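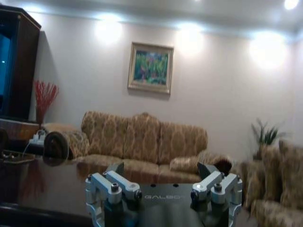 How often should I polish a dark wooden coffee table?
Two times a year is enough for most tables. Between the polishings, a soft cloth and a little patience do the work.

I write these tips for our readers in Stidholm, where many flats are small and the sitting room is used for everything: eating, homework, ironing, guests. A glossy table in such a room shows every finger and every glass.

Dust first, then wipe
Take a dry cotton cloth and go along the grain. After this use a second cloth, damp but well pressed out. If you begin with the damp one, the dust becomes like fine sand and you rub it into the varnish. Dry the table immediately.

White rings from cups
Put a folded cotton handkerchief on the ring and pass a warm iron over it, without steam, for a few seconds only. Lift, look, repeat. Roswitha Schnyder wrote to me in February that her ring needed 13 short passes before it was gone. With very old rings I had no success and I put a plant there.

Carpet under the table
The legs leave hollows in the pile. Lay an ice cube in each hollow in the evening and let it melt. In the morning lift the fibres with a teaspoon. Please test the colour first in a corner, especially with a wool carpet from before the war, as my aunt had.
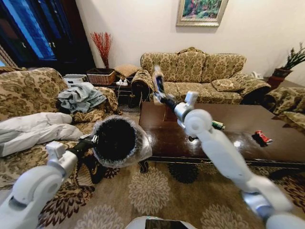 Sofas and armchairs
Brush the fabric from top to bottom, always in one direction. Crumbs collect behind the cushions, so take these out and use the narrow nozzle of the vacuum cleaner. Turn the cushions when you put them back. For grease, sprinkle potato starch, wait two hours and brush it off.

A reader's tip
Zdzisław Kaczorowski keeps an old pillowcase on the arm of his reading chair and washes it with the bed linen. I have copied this and the arm stays clean much longer.

Next time: curtains, and how to wash them without ironing.

Selina Haslinger, March 28, 2019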